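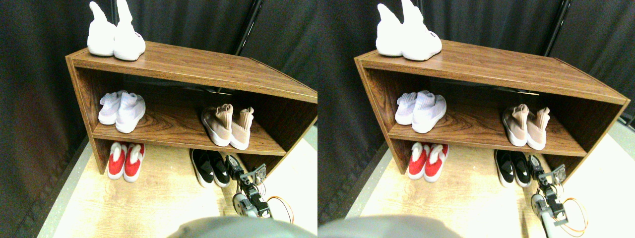 Shoes Off, Please: Household Door Rules in Two Neighborhoods
Kadri Ozoliņš and Kaiwen Kang (written up by Kadri)
30/10/2026
Shares 7

I grew up in a home where you did not take one step past the mat with your shoes on. My roommate grew up in a home where shoes came off at bedtime. We've argued about this since the first week of freshman year, so when our sociology instructor, Huguette Carré, told us to pick a small everyday rule and find out who follows it, I didn't have to think very long!

Our question was pretty simple. When someone comes to your home, do you expect them to take their shoes off, and how do they find out? The second half ended up being the fun part. We picked two neighborhoods, Ocampo and Puvmont, mostly because the bus goes to both of them (Kaiwen doesn't drive and my car was in the shop all of June).

We put 199 paper forms in mailboxes and got 80 back. I was thrilled with that, and Ms. Carré told me to calm down, since people who send back a form about shoes probably care about shoes. Fair. We also sat down with 7 people for longer talks, usually in their kitchens, and I ate a lot of cake.

What people told us

Most of the people we talked to have a rule of some kind, but hardly any of them say it out loud. Jennylyn Mangubat told us she just takes her own shoes off very slowly and hopes the guest catches on. If they don't, she lets it go and mops later. Trinidad Barredo goes the other way and says it before you're through the door, smiling – and then hands you slippers whether you want them or not. Mine were green and too small.

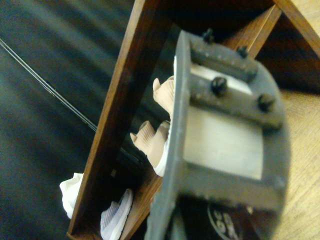

Exceptions came up in every single talk. Plumbers get to keep their boots on. So do grandparents, anyone carrying something heavy, and in one home the landlord, "because I don't want to see his socks." Parties were the big gray area. A few people drop the rule completely when there are a lot of guests and others get stricter, and we never found a pattern in who did which.

On the forms, the reason people gave most often was dirt. In the kitchens it was nearly always family. People would start out talking about germs and then five minutes later they were telling us about their mother's hallway. I wish we'd left more room on the form for that kind of answer, it had a tiny box.

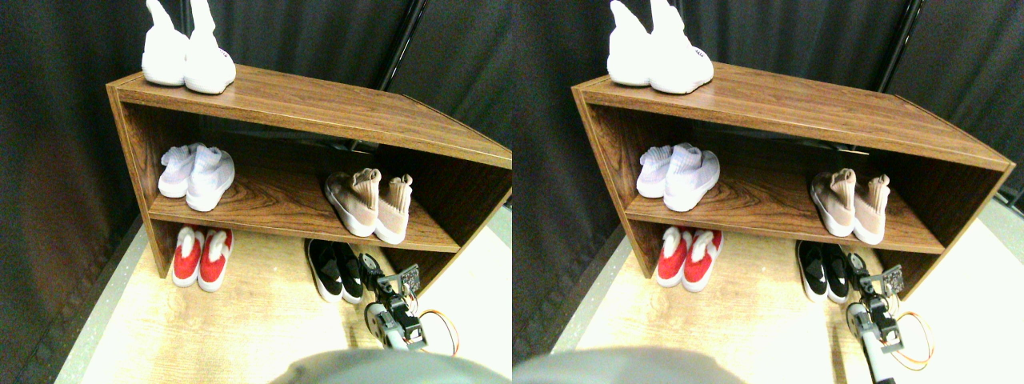 Reading time: 2 min

What I'd do differently

We should have asked renters and owners separately. Kaiwen noticed halfway through that people with carpet they'd have to pay for sounded a lot more nervous, but by then the forms were out. I'd also visit some homes in winter, when everybody's boots are a mess and the rule really gets tested.

And I'd write the questions in more than one language. Puvmont especially has a lot of families who'd have had plenty to say, and we made it harder for them than it had to be.

My roommate has read this and still wears shoes on the couch.

2 comments

Contact the class page | © 2026 the student authors | Back to top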